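Why does the same bottle have two prices?

You look in two shops on the internet. Both sell the same soap bottle, but one asks for more money. How can this be?

First, look at how much is inside. A small bottle has 200 millilitres. A big one has 1000 millilitres, so it is five times bigger. If the big bottle costs less than five small ones, you pay less for each drop.

Then there is the way of travelling. Imetel is a shop in Sestport. It sends its parcels from the town itself, and the road is short. Prokeck keeps its bottles far away, and the parcel must go 463 kilometres. Somebody has to pay the driver and the fuel. Sometimes this money is inside the price, and sometimes it is added at the end, when you have nearly finished buying.

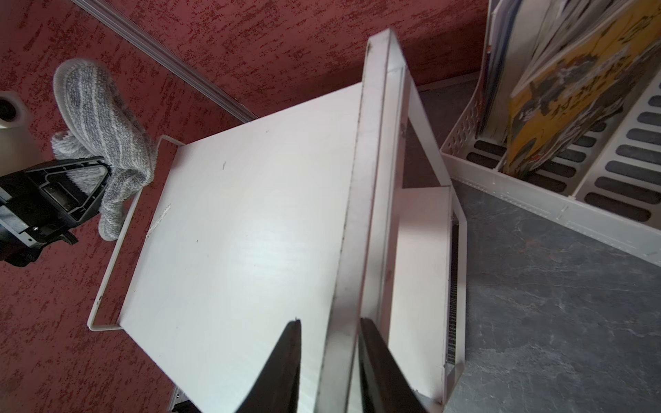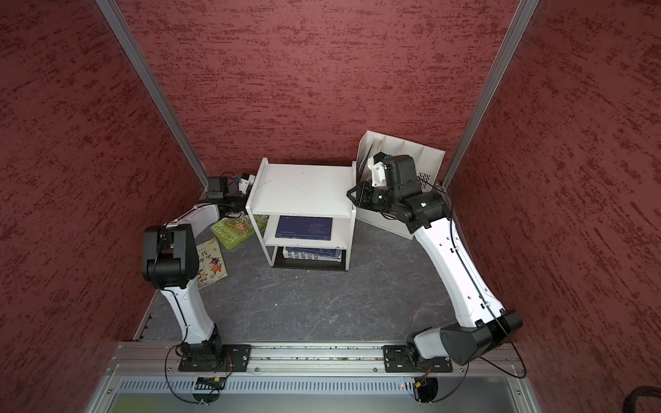
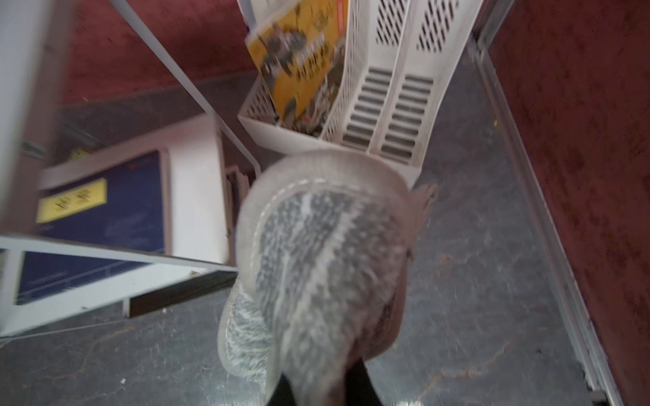
Mfinanga wrote to us that in her family they always write the full price on paper, with the post included, before they choose a shop. The cheapest bottle on the first page was often the dearest one on the last page.

A shop can also buy many bottles together, in a case. The factory gives a lower price for a case, and the shop may give a part of this to you.

Now try it at home with a grown-up. Choose one thing, for example a glue stick, and find it in two shops. Write down the price, the size and the cost of the post. Which shop would you take?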